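Equipment Review: The Amdale Tabletop Manipulation Kit in a Student Robotics Program
Prepared for the Didard Robotics Club, June 2023

Summary

The Amdale kit is a set of printed parts, marker sheets and lesson notes intended for schools and clubs that already have access to a robot arm. The club used the kit for one full term with its senior group. This review records how it performed and whether it is recommended for purchase by other student programs.

What the kit contains

The kit is supplied as white parts with a printed manual. There are marker cubes, short cylinders, a shallow tray with raised walls, and border rail sections that join along the edge of a table. A marker sheet is included for calibration. The arm, gripper, camera and computer must be provided by the club. The price at the time of purchase was $1382, to which shipping added $77.

Assembly

Students completed assembly in two sessions. The rail sections fit together without tools, although the seams between them remain visible and two joints needed to be reseated after the table was moved. The manual is clear on the order of work and weak on measurements. It gives the position of the calibration sheet only in a drawing, and our students had to establish their own distances before the first exercise could be run.

Use in class

The manual has 5 exercises, beginning with marker detection and ending with a sorting task in the tray. Michalis Gkikas, who supervised the senior group, reports that the early exercises were suitable for students with one semester of programming. The tray task was considerably harder. The raised walls leave limited clearance for the gripper fingers, and students spent most of May adjusting their approach angles.

Marker detection was dependable under the room's ordinary lighting. The group logged over 1000 detection attempts and found that most failures occurred when a marker was viewed at a steep angle. The plain white finish of the parts makes them difficult to tell apart by color, and programs that wish to teach color sorting should look elsewhere. The Brarnard set, which the club used previously, is better in that respect but has no tray.

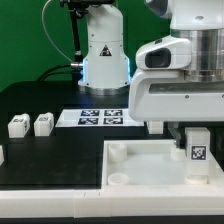
Durability

The cubes and cylinders show light scuffing after one term. One rail section cracked at the joint and was replaced by the supplier without charge. The marker sheet curls at the corners and should be taped down or mounted on a stiff backing.

Recommendation

The kit is recommended for clubs with an arm already in place and a supervisor able to supply the missing measurements. It is not recommended as a first purchase for a new program.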